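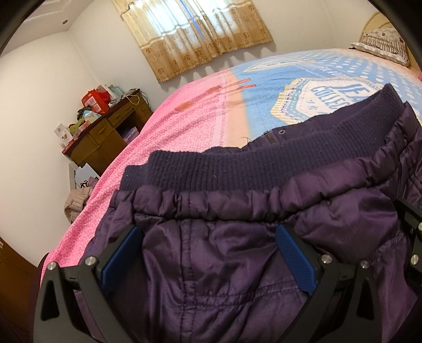 Storing a Puffy Jacket for the Summer (Quick Version)

Doing this fast, the closet is half emptied and I have to be out by noon. Covers any padded jacket with a ribbed waistband. Mine's purple, yours can be whatever.

What you need

Lint roller or a strip of packing tape
Small sharp scissors
Soft toothbrush
Cotton bag or an old pillowcase, roomy

Set aside 30 minutes, not counting the wash.

1. Pockets first. All of them, inside one too. Tissues are the enemy.

2. Close the zipper and any snaps before it goes in the machine. Then inside out. Zipper sticky? Dry toothbrush up and down the teeth, both sides.

3. Read the care tag. If it says machine wash, cold, gentle, a small amount of liquid detergent. Mine gets the Gindcombe stuff, half a cap. No fabric softener. Tag says dry clean only, then skip to step 6 after the cleaner's.

4. Extra rinse. Suds hang around in padding much longer than you'd think. Squeeze a sleeve, if it foams rinse again.

5. Dryer on low, two clean tennis balls. Stop every 20 or so and break up the lumps with your fingers, mostly along the seams. Took me roughly 93 minutes last time plus a night on the hanger. Feels dry on the outside way before the middle is. Give it the night.

6. Now the ribbing. Knit waistbands grab every bit of fuzz in the house. Lay the band flat, don't stretch it, and roll with the ribs, not across. Tape works just as well, dab and lift. Little curly fibers that won't come off with the roller, pick them by hand.

7. Loose threads. Do not pull!! Check which end it's coming from. Just a tail, snip it close. If it's coming out of a seam, put a couple of hand stitches over the spot first and then trim.

8. Look at the gathered part where the band meets the shell. Puckers there are normal, that's how the elastic fits. A gap in the stitching isnt, fix it now or you'll find it in November.

9. Fold. Sleeves across the front, then fold up from the bottom one time, loose. Waistband ends up on the outside so it doesn't get creased under the weight of everything. Into the cotton bag, top shelf, nothing heavy on it.

Vacuum bags: I did a whole season in one of the Teltari ones and the jacket came out like a pancake. Took days to puff back up. Fine for a suitcase, not for six months.

Wrinkles in the shiny fabric when you take it out again? Hang it in the bathroom while somebody showers. No iron on teh shell, ever.

Wool scarves next, separate page.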